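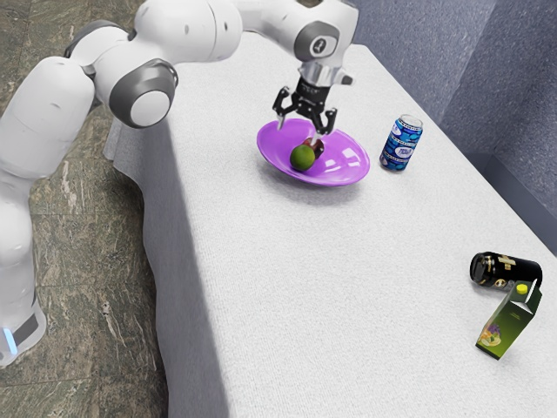
Plesta Grurnetar 2 Electric Grain Mill: Product Review

Small flour mills for home and farm-gate use are sold in two general forms: impact mills, which shatter the grain with fast-moving steel pins, and burr mills, which grind it between two plates. The Grurnetar 2 belongs to the second group. It is made by Plesta and is intended for households, small bakeries and growers who wish to sell modest amounts of flour direct to customers. The mill was tested over one autumn at the Drarinberg Food Processing Centre, where it was used on wheat, rye, spelt, dried maize and chickpeas.

Construction and set-up

The mill arrives in a single carton, with the hopper, motor housing, burr assembly and flour chute packed separately. No tools are needed beyond the hex key supplied. The housing is powder-coated steel and the hopper is food-grade plastic with a hinged lid. The lid fits well, although the hinge pin is thin and should be treated with care. The feet hold the machine firmly on a laminate bench but allowed some movement on polished stone, and a rubber mat is recommended in that case.

The printed manual is clear on assembly and poor on adjustment. It gives one paragraph to the setting of the burrs, and the diagram beside it shows the earlier model. Buyers should download the current version before they begin.

Milling performance

Wheat was milled at every setting from cracked grain to fine flour. At the finest setting the flour was even in texture and suitable for sandwich bread. Pastry made from it was acceptable after one pass through a fine sieve. Rye gave a slightly coarser result, as is usual with burr mills of this size, and a second pass improved it noticeably.

Maize must be fully dry and of a small-kernel type. Large dent kernels bridged across the throat of the hopper and had to be moved along with the wooden paddle provided. The motor must be switched off whenever this is done. Chickpeas were milled without difficulty once they had been cracked at a coarse setting.

The mill is not suitable for oily seeds. Linseed and sesame will coat the burrs with paste, and damage from such use is excluded from the warranty. Persons who wish to process oilseeds should buy a press made for the purpose.

Heat is a common concern with small mills. The flour came out warm to the touch after long runs, and the thermal cut-out operated twice during the maize trials. On each occasion the mill restarted normally once it had cooled. Users who plan to fill large orders should allow for rest periods in their working day.

Noise and dust

The Grurnetar 2 is quieter than the impact mills held at the Centre, and a conversation can be carried on beside it in a raised voice. Hearing protection is still advised for long sessions. Dust is well controlled when the cloth sleeve is fastened over the chute. Without the sleeve, fine flour settles on nearby surfaces, and the sleeve should be regarded as a required part of the equipment.

Cleaning and maintenance

The burrs are released by a quarter turn of the front plate and can be brushed clean in a few minutes. Water must not be used on the burrs or in the grinding chamber. Residue collects behind the rear plate, where the brush supplied does not reach; a narrow pastry brush was found to work better. Mills used for both wheat and gluten-free grains cannot be cleaned well enough to avoid cross-contact, and a separate machine should be kept for each.

Replacement burrs are listed under part number 2402 and the drive belt under 1502. Both were in stock when enquiries were made in May. Spare parts and servicing are handled by Gil, the distributor, which asks that mills be returned in the original carton. The packaging should therefore be kept.

Warranty

The motor is covered for five years and all other parts for two. Commercial use is permitted under the warranty on the condition that the mill is registered at the time of purchase. Burrs are treated as wearing parts and are covered for faults in manufacture only. Stones, wire and other foreign matter in the grain will void a claim, so field-run grain should be screened before milling.

Assessment

The Grurnetar 2 is recommended for households that bake regularly and for small producers who mill to order. It is less suitable for a bakery that needs flour continuously through the morning, and such a business should consider a larger stone mill with a cooled chamber. The main faults found were the weak hinge on the hopper lid, the outdated diagram in the manual and the tendency of large maize kernels to bridge.

Rating: recommended, with reservations as to continuous use.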